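Ticket: Audio dropping out on festival talk recordings
Opened by: Elibariki Kombo, Wurnirley Book Festival
Product: Zevley Events (ticketing and replay)
Priority: Normal (changed from Urgent by support, see below)
Status: Resolved

Original report, 9.14 am

Morning. We ran our memoir strand in February, eight author conversations in the old corn hall, all recorded, all uploaded to Zevley so that people who bought a replay pass could listen at home. The replay of the session called "What My Mother Left Out" goes silent at 20 minutes and stays silent until the audience questions, at which point it comes back very loud. The author is mid-sentence when she disappears. It is the sentence where she says who her father was.

I have 132 replay pass holders who would all like to know who her father was. So far I have been telling them to buy the book, which has pleased the bookseller and no one else.

I have tried logging out and in again. I have tried another browser. I have tried my sister's laptop. Please advise.

Elibariki

Reply from Zevley support, 10.02 am

Thanks for getting in touch. Please try clearing your cache and let us know if the issue persists. We have set this ticket to Normal.

Elibariki Kombo, 10.20 am

Cache cleared. It persists. It persists for the pass holders too, one of whom is in New Zealand and has never been near my cache.

Zevley support, 11.45 am

Understood. Could you confirm:
the length of the original file
whether the original file has sound all the way through
whether any content filters are switched on for the event

Elibariki Kombo, 1.30 pm

In order. The original runs to an hour and four minutes. It has sound all the way through, I listened to the whole thing over lunch and she is very good, drier than the book. I don't know what a content filter is, so I would guess I haven't switched one on, though I've been wrong about this sort of thing before.

For completeness, the sound came off the desk in the hall. The desk is a MacBrayne, older than two of our authors. Our sound man swears by it and also at it. There were two lapel mikes and one handheld for questions, which went round the room at the pace of a collection plate. The handheld always records hotter than the other two, so the loud questions at the end may be our own doing. The silence I can't account for. 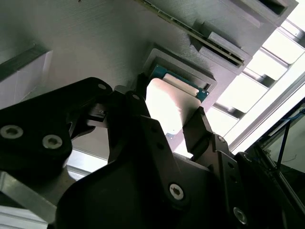
I have also checked the other seven talks, because it seemed only fair to know the worst. Six are fine. The seventh, the one with the retired jockey, has a gap of a few seconds in the middle of a story about Plumpton. He was swearing at the time, so at first I took it for manners.

Zevley support, 2.10 pm

That is helpful. Can you tell us exactly where the gap falls in the jockey recording, and what was being said?

Elibariki Kombo, 2.25 pm

I'd rather not put it in a ticket. It was a short word about a horse.

Zevley support, 3.05 pm

Passing this to our second line team. The reference for the transfer is 895.

Second line note, 4.40 pm

I've looked at the account. There is a setting called Family Listening under Event, Advanced, Playback. It was turned on for the whole strand when the event was copied from a previous one. It listens for strong language and mutes it. It normally lets go again after a few seconds, as it did with the jockey.

On the memoir session it muted and didn't let go. I can see it starting at 20 minutes. I can't yet see why it stayed on.

To turn it off: open the event, choose Advanced, then Playback, untick Family Listening, press Save, then press Rebuild Replay. Saving on its own does nothing to a replay that already exists. I know the page says otherwise.

Elibariki Kombo, 4.58 pm

Thank you, that makes a good deal of sense. The previous event was our picture book morning. I copied it because I couldn't face typing in the parking directions again.

I have unticked, saved and rebuilt. The bar went to the end and then told me "Text limit exceeded (2000)". I wasn't aware I'd entered any text.

Second line note, 5.15 pm

The event description is over 2000 characters. Rebuild checks it again, even though it was accepted the first time round. Please shorten it and rebuild.

Elibariki Kombo, 5.50 pm

The description was written by the chair of the session, who teaches creative writing and doesn't take cuts lightly. I have removed the paragraph on the nature of memory and one of the two uses of "unflinching". We are now under the limit. If she notices, I will say it was the filter.

Rebuild has been running since half past.

Next day, 8.35 am, Elibariki Kombo

The jockey is whole again, horse and all. The memoir session still goes silent at 20 minutes. Same word, same place. I now know that opening third of an hour better than I know most of my family.

Second line note, 9.50 am

Found it. There are two copies of that recording on your account. One was sent up directly, the other came in through the Zarnach connector, which your account uses to pull files from a shared folder. The replay page points at the Zarnach copy. Your rebuild worked on the direct one. The Zarnach copy was muted on the way in and saved like that, so no amount of unticking will bring the sound back.

Please delete the Zarnach copy, then go to Replay, Source, and pick the remaining file. You shouldn't have to rebuild again.

Elibariki Kombo, 10.12 am

Deleted. Source changed. I had to rebuild again.

Elibariki Kombo, 11.03 am

It plays. She says who her father was, there is a long pause which I promise you is hers, and the talk carries on to the end. The questions are still too loud. I will take that up with the handheld.

Two things before you close this. Could Family Listening be mentioned somewhere on the page you land on after copying an event? And could it be explained why it chose that sentence? I have played the original back several times and there isn't a rude word in it. The nearest I can get is the name of the village.

Second line note, 11.40 am

I've passed on the first as a suggestion. On the second, yes, it was the village. It has been added to the list of allowed words. The mute stayed on because she went on to mention the village eleven more times, and each one started the clock again before it had run out. The questions came through because no one in the audience tried to pronounce it.

Elibariki Kombo, 11.52 am

The second half of the book is set there. We have her back in the autumn for the paperback, so I'd be grateful if the list stayed as it is.

Happy for this to be closed. I've written to the pass holders, and New Zealand has replied already to say the father wasn't who she had been expecting.

Ticket closed by Zevley support, 12.30 pm
Category: User settings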